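The Clinic Bus Comes to Esik

The bus was supposed to be white. It arrived in Esik the color of canned peas, because the transit authority that donated it had stopped paying for paint before it stopped paying for tires. For three years it had carried commuters to the Gbeho ferry. Now it carries free hepatitis C tests, a refrigerator that hums in B flat, and more pamphlets than the town has residents willing to read them.

The Pidorero Health Project, which runs the bus, would like you to know that the test takes one finger and very little courage. It has been saying so since September, in four languages and one regrettable radio jingle.

Last year the county recorded 1,136 people living with a virus that can usually be cured with a course of pills. That is the maddening part. There are illnesses for which a small town can do little except bring casseroles. This one mostly needs people to find out they have it, and finding out has a public relations problem.

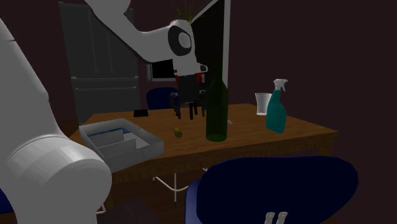
The problem is partly parking. In its first month the bus stood outside the courthouse, where everyone going in could be seen by everyone coming out. It drew fewer visitors than the vending machine. Then it moved behind the feed store in Rirnotov, beside a taco truck, and business picked up. A person standing in that lot could be there for any number of reasons, most of them involving salsa.

I went on a drizzly morning and was handed a clipboard, a sticker and a granola bar of some age. The questions were blunt, the chair was an old bus seat with the ashtray still in the arm, and the jab was over before I had finished my speech about not minding needles. Then came the wait, during which I read a poster on liver function and took a sudden interest in every beer I had drunk in college.

My antibody test was negative. Anyone whose test is positive gets a blood draw for a second one, which shows whether the virus is still there, and a phone number that a human being answers. The project pays for gas to the clinic in Gbeho, 40 miles off, and would pay for lunch if the grant allowed lunch. It allows “nutritional incentives,” hence the granola bar.

Not everyone in Esik is charmed. A letter in the weekly paper complained that the bus gives visitors the wrong idea about the town, as though they had been coming for the right one.
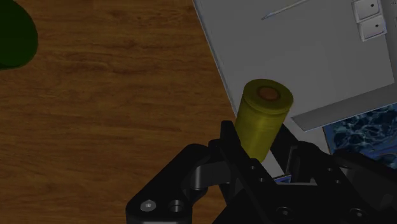 One woman waiting by the back steps said she had put off the test for years, mostly out of embarrassment, and that the embarrassment had turned out to be a good deal longer than the appointment. Her husband was next, she said, whether he knew it yet or not.

The money is good through the summer. After that the project needs 60 percent of its budget from somewhere else, and it has applied to everyone with letterhead. Meanwhile the bus keeps its rounds: Esik on Mondays, Rirnotov when the lot isn't flooded, and the Gbeho ferry landing every other week, where a few of the old commuters still try to board with exact change.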